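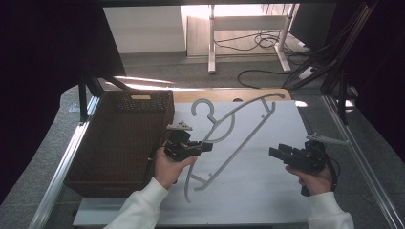
En julio volví a medir la humedad del armario del dormitorio, que da a la fachada norte. Con la puerta cerrada, el sensor de la balda inferior marcaba casi un 90 % a primera hora, con 21 grados en la habitación. El problema es de condensación: la pared está más fría que el aire y la ropa pegada al fondo impide que circule.

Separé la barra de la pared y abrí 2 rejillas, una en el zócalo y otra en el techo del mueble. El registro completo son 1.089 lecturas, guardadas en una hoja de cálculo.
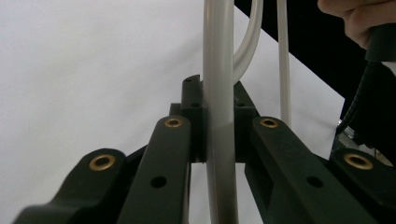
Indrek Uibo me sugirió comparar humedad absoluta y no relativa, para descontar el efecto de la temperatura. Tenía razón: por la noche la relativa sube aunque el contenido de vapor apenas cambie. Queda pendiente repetir la serie en invierno con la calefacción encendida.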